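30th March

What a good day! I finally got the play kitchen things out of the two big boxes and spread them over the white table so I could see what we have. I had forgotten half of it. Inna Yatsenko gave me the first box back in August, when her youngest moved on to bicycles, and the second one came from Leonie, and between them there must be around 40 pieces once you dig to the bottom — enough to run a small restaurant.

My favorite is the strawberry, so red and cheerful with its leafy green top. Then the mint green pot, which I would happily cook in myself if it were bigger. The ketchup bottle makes me laugh every time. I put it in the gray bowl for now and it looks very pleased with itself, lying there like it's in the bath. And a banana peel! Someone sat down and decided children needed a pretend banana peel, and they were so right. I can already hear the slipping jokes.

I want to sort it all by meals, Teodoro thinks by color. We went back and forth over coffee and I think I'm winning. The big oval tray will be the serving tray whichever way it goes. Still need a crate for the pans, and I have to ask Ama if she kept the little aprons.

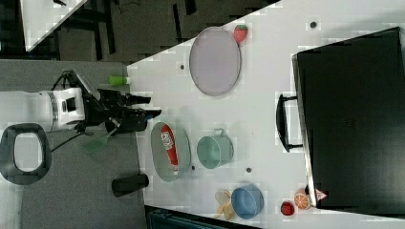 Fruit, bowls and the big tray, still to be sorted

Some of it is on the floor too, the green spatula and the black cup, so those get picked up before supper. Tomorrow I'll wash everything in the big sink with the good soap and lay it out on towels. I can't wait to see the kids' faces — Getsemaní's two are coming first and they will want soup, they always want soup.

Recent entries
Painting the hall shelf
Seed packets and a long phone call with Leonie
Soup for 4
The button jar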